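**Our club's two-arm robot keeps losing the bag handles - is it the wrist cameras or the way we're teaching it?**

Hello all, first time posting. I help out with the after-school robotics club at Durley and we've entered the packing challenge at Briltville in April. The task is a cafe order: cups, lid, carrier and napkin have to end up in a paper bag with rope handles, and then both arms lift it. The kids are thrilled with it and so am I, but we're stuck on the handles.

We have 300 practice runs recorded so far. With nothing between the fingers, the wrist view is mostly our marbled floor and that busy wallpaper.
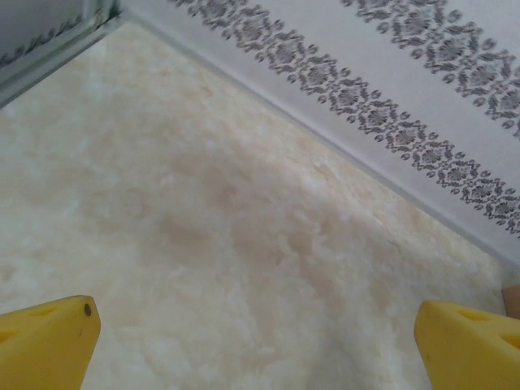 The students reckon the pattern is confusing it, and I honestly can't tell them yes or no. Could it be something simpler, like the camera being knocked? I've gone over the mounting on one arm and nothing wobbles when I push on it, but I'm a retired geography teacher, so please be gentle!
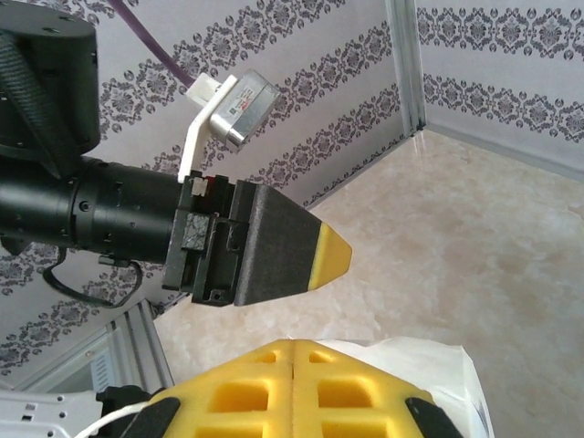 *One of the arms, side on, with the foam-padded finger.*

Any advice is very welcome, even if it's "start again". We meet on Tuesdays and I'd love to bring them something to try.

Xóchitl Xolalpa

---

**Answer 1 (accepted)**

Welcome! What a lovely project for a school club. Our group at Vundham did a very similar task last season and we had exactly your trouble, so I'll tell you what we changed and you can pick out the useful bits.

I'd leave the wallpaper alone for now. If it's the same pattern in practice and at the event, the robot will get used to it (do write to the organisers and ask, though). Have a look at your layout first. 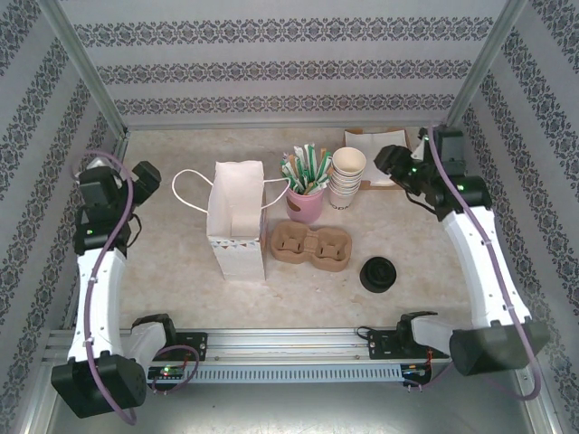 With the bag in the centre and its handles out to both sides, each arm has a fair chance at its own handle. Start every run that way for a while and only let the kids turn the bag once the lift is going well. We did our first 10 runs by hand each session, very slowly, and threw out any where the driver hesitated over the handle. It hurts to throw away runs, but ours got noticeably better once we'd done it.

Also, split the job up. Teach the lift by itself, with an empty bag, and bring the cups in later. We had 800 runs by the end and I'd say the last half mattered more than the first.

---

**Answer 2**

You need more data. 300 is nothing, we used 2,000.

---

**Answer 3**

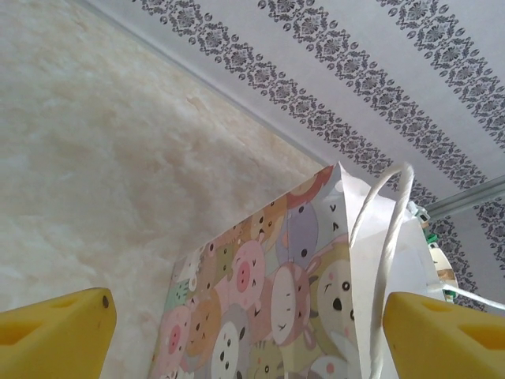
*Answered by Radu Crăciun, 18/10/2022*

I'd add one thing to the first answer, which I agree with. Think about what the wrist camera can see when the bag is close. The printed front takes up a lot of the view, all those pigs and bears, and the handle is a thin white cord looping up beside a white side panel. That's hard going for any camera. Try colouring the handles with a marker, if your rules let you, and see whether the grabs improve. Our Oda team used a green one and it cost us next to nothing.

If they do improve, you'll know it was a seeing problem and you can go back to white handles with better lighting. If they don't, record more runs of the last little bit, where the fingers close. Good luck in Briltville, and please come back and tell us how the kids get on!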